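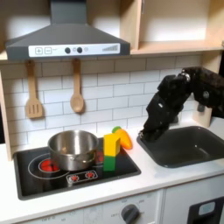
Part 3 – Hood, hanging tools and worktop
Feb 12, 2018 – Set-up notes, Trudano play kitchen, by the Grasholm shop desk

Do Part 2 first. Side panels up, tile panel in, counter flat. If the counter rocks, back off the screws and start over.

12. Hood. Goes top left, over the cooktop, chimney up. Strip with the plus and minus faces front. Buttons are for pretend.

13. Shelf. Upper right. Hand tight only until the divider is straight, then snug everything down.

Note: light wood marks easy. Lay a towel on the floor before you tip teh unit.

14. Spatula and spoon. Hang both under the hood, against the tiles. Slotted one left, spoon right.

15. Cooktop left, sink right. Press down at the corners – not the middle.

16. Pot on the big burner. Side handle turned so kids can reach it. Wipe with a dry cloth, no scouring pads, they scratch.

CAUTION: Toy pot only. Never use on a real stove. Fix the unit to the wall before kids play, adult job.

17. Blocks make good food. Green under, yellow slanted one on top, call it lunch. Keep small parts away from under-threes.

Missing a screw bag? Quote part 1504 when you write in. Allow around 400 minutes if its your first flat pack, less with two people.

Comments

tilly_m: step 13 saved me, had mine crooked for months
backporch: Can you hang the spoon on the left instead? kid is a lefty
gr8aunt: Where's the screw for the chimney??

Related
Trarnum play table – set-up
Quách stacking stools – parts list
Spare parts, August update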